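23 Nov 2020

Bad morning, better afternoon. Writing it down before I forget the order of things.

The left gripper dropped out again at 9:40. Same as in August: the jaws stop answering the trigger, the tracking carries on as if all is well, and you only find out when you play the take back. I had done eleven takes on the tissue task by then and the last 6 were no good. Adaeze had told me to check after every third one and I had not.

We swapped the cable first. No change. Then I held the trigger halfway and moved my wrist slowly, and the jaws closed by themselves. Not hard, but they closed with my other thumb between them. It left a red line and did not break the skin. I wrote it in the safety book anyway, entry 742, and Kimutai signed under it. He wanted to know why my thumb was there. I was clearing a bit of torn tissue. The rule says power down before you touch the jaws and I have read that rule out loud to other people, so there is not much to say for myself.

Kimutai opened the housing at the desk. The connector for the trigger sensor sits right where the cable bends, and one pin had worked its way back. When the arm hangs down, the cable pulls on it. Unit 478 had the same thing in August and we sent it to Wulholm, and they returned it with a new board and no note. I think now that the board was fine. He pushed the pin home, put a tie on the cable to take the strain, and closed it up.

Adaeze called Ustby about spares. They can send connectors but not this week. Until then we check the pin at the start of each session and again after lunch. She also wants a hard stop added so the jaws cannot close on a lost signal. They should open or stay where they are. I agree, and I said I would write it up tonight, which I have not done yet.

Started again after lunch with slow pulls, one tissue at a time, hotel room setup, both hands.

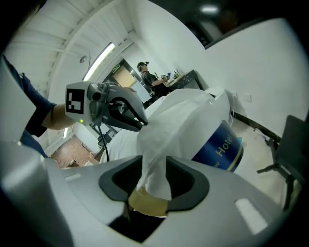

The thin ones are the worst. Close too far and they tear, not far enough and they slide out, and with a bad sensor you can't tell which mistake is yours. I kept my free hand off the jaws all afternoon and powered down twice to clear scraps. It is slow. We had planned on up to 670 takes for this task and I don't see that happening by the end of the month.

Thumb is a little sore when I type. Tomorrow: write up the hard stop, label the bad cable so it doesn't end up back in the drawer, ask Wulholm what they changed on 478.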